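Progress report, second quarter
Simiyu community kitchen, Zanau

In this period we finished the sorting of the donated kitchen things. Over 762 pieces came to us from the households in Zanau, and 42 of them had cracks or chips, so we put them away from use. The pots with a glass lid took more time, as each lid must be matched with its own pot before it goes to the shelf.

The cooking lessons for families started in July and take place every Saturday at the Minar hall. Parents work at the stove and the smaller children play at cooking next to them, with bowls and toy vegetables.

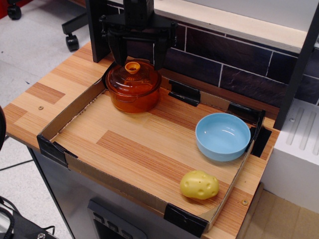
Attendance was lower in the first two weeks, when many families were traveling. It is now stable, and we opened 2 more places in the morning group. The budget line for dishes is not fully spent. With your permission we would like to move the rest to shelving, which we need before the winter.

Still open: the delivery of 8 stools from Drarnness is late, and we wait for a new date from them. We will inform you of it in the next report.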